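Desktop Storage: The Tundska Three-Drawer Unit
Reviewed by the Gatchalian Office Resources Desk
2021-10-10

The Tundska three-drawer unit is sold as a general desktop organizer for offices, classrooms and craft rooms. It was reviewed as part of our regular coverage of small storage, a category in which most products look alike in a catalog and differ a good deal once they are loaded with paper clips, label rolls and spare cables. Two units were purchased at the ordinary retail price and placed in use in January. One was assigned to a shared supply counter and the other to a single desk in the records office.

The unit arrives in a plain carton with the drawers already in place. No tools are needed. A strip of tape holds each drawer shut for shipping, and on one of our units the tape left a residue that came away with warm water and dish soap. The printed instructions consist of one sheet, most of which concerns cleaning. Staff had both units ready for use within a few minutes.

Construction

The body is plastic throughout. The drawers are a dark, smoky translucent gray-brown, and the rims, handles and lid are white. The combination is restrained and suits a white or light gray room well. Staff who preferred fully clear drawers noted that the tint makes it harder to tell small items apart without opening them. Others considered this an advantage on a public counter, where a tidy exterior matters more than a complete view of the contents. Both opinions have merit, and purchasers should decide which need is greater before ordering. Labels are advisable in either case. Paper labels applied to the drawer fronts held well through the review period, although they had to be replaced when the contents of the counter unit were rearranged in the spring.

The lid is flat, with a raised lip around its edge. The lip proved to be the most appreciated feature of the product. Pens, a stapler and a small dish of binder clips remained on top of the counter unit for the whole of the review period, and the pens no longer rolled onto the floor when a drawer was pulled. The lip does collect dust along its inside corner and should be wiped out whenever the desk is cleaned.

Drawers and Handles

Each drawer has a rectangular pull handle on its front. The handles are wide enough for two fingers and can be used comfortably with either hand. Because they are white, they show marks from ink and handling sooner than the drawers do. A damp cloth removed most of these marks. Ink from a stamp pad required a second attempt and left a slight shadow on one handle.

The drawers move smoothly when lightly loaded. Under heavier loads the results were mixed. The top drawer of the counter unit was filled with 279 standard index cards, sorted behind dividers, and continued to open without difficulty. The bottom drawer of the same unit was given batteries and a tape dispenser, and it began to drag at the front left corner. Redistributing the weight toward the back corrected the problem. The drawers have no stop, and a firm pull will bring one out completely. This is convenient for sorting at a table but calls for some care on a busy counter.

Alignment between the tiers is acceptable but not exact. The sections do not present a perfectly flush front, and a reader accustomed to metal cabinets will notice it. The variation had no effect on daily use in either location. Those who intend to place several units side by side should expect the row to look slightly uneven.

Stability

An empty unit is light and will slide on a smooth tabletop when a drawer is pulled quickly. We recommend placing it against a wall and keeping the heaviest contents in the bottom drawer. With those two measures the unit stayed where it was put. Small adhesive pads under the base, which are not supplied, improved matters further on the records desk.

Comparison

The closest alternative we have reviewed is the Kanard desktop chest, which has fully clear drawers and a working drawer stop. The Kanard product is heavier and feels more solid when fully loaded. Its top is smooth and without a lip, however, and the handles are narrow tabs that several members of staff found awkward. The Predano organizer is less costly than either but arrives flat and must be assembled. Our Predano sample lost a side clip during assembly, and no replacement was available from the seller.

Use Over Time

The two Tundska units remained in service for over 66 working days before this review was first drafted, and both have stayed in use since then. No cracks have appeared in the drawers or rims. Fine scratches are visible inside the drawer that holds scissors and letter openers - a felt liner would have prevented them. The white plastic has not yellowed, although neither unit stands in direct sunlight. The index cards have since been moved to a proper card box, and the top drawer of the counter unit now holds visitor badges and lanyards.

Assessment

The Tundska unit is recommended for light office supplies, sewing notions, stationery and similar small goods. It is not recommended for tools, bulk batteries or other dense items. Purchasers who require a drawer stop should consider the Kanard chest. For a shared counter where appearance and a usable top surface are the main concerns, the Tundska unit is the better purchase - provided that it is labeled clearly and set against a wall.

Last updated: text revised to include the Predano comparison.

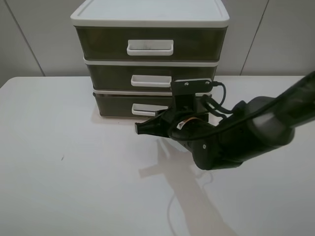

The Tundska three-drawer unit, with smoky translucent drawers and white lid.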